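Chapter 5
Glass Collection and Municipal Contracts

Glass is heavy, breaks in transit and loses value when colors are mixed. A municipality that collects it must therefore decide who owns the material at each stage and who pays when a load is rejected. This chapter deals with those two decisions. Plastics and metals are treated separately in Chapter 6.

5.1 The Rernitz contract

Until November the town of Rernitz collected glass together with paper in a single curbside bin. The sorting firm, Macaraeg, charged by the ton and rejected any load in which broken glass had entered the paper. Under the revised contract, glass goes to 3 drop-off sites, each with separate containers for clear, green and brown. Cenard, the hauler, empties a container when its fill sensor reports that it is near capacity.

The contract sets a minimum load of 3,000 pounds. A load of 1,890 pounds is accepted, but the town pays the hauling rate for the full minimum. Ownership passes to the processor at the weigh scale, after inspection. Until that point, the cost of a contaminated load falls on the town.

5.2 Terms used in this chapter

Cullet: crushed glass ready for remelting.
Contamination rate: the share of a load, by weight, that is not container glass. Ceramics and window glass count as contamination.
Tipping fee: the charge for unloading at a facility.

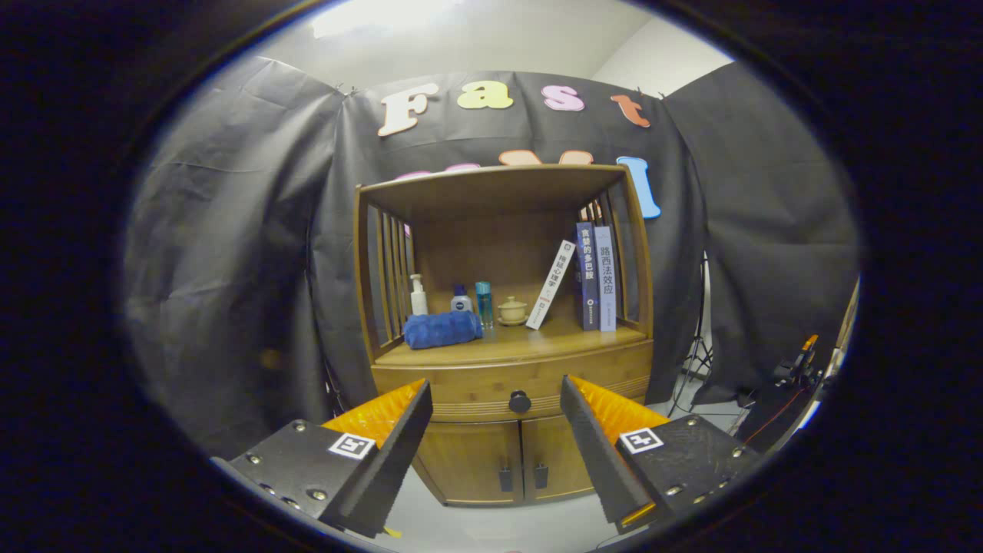 Who bears the cost if a load of glass is found to be contaminated before it is weighed in?

The town bears it, as ownership does not pass to the processor until the load has been inspected and weighed.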